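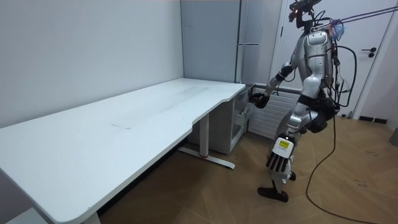
4.2 Handling of intake records

The Rivbridge shelter admitted 730 dogs and cats during the study period, and 324 of them had been seized in neglect cases. Records for seized animals were kept apart from those of strays until a court had ruled on ownership. In Figure 3, a humanoid robot reaches toward the drawer unit beneath a long white desk. Each seizure file held a veterinary report, a body condition score and the officer's statement. Lambert scored every animal at intake, and Sugden repeated the scoring in January without access to the first result. Files lacking a signed statement were excluded.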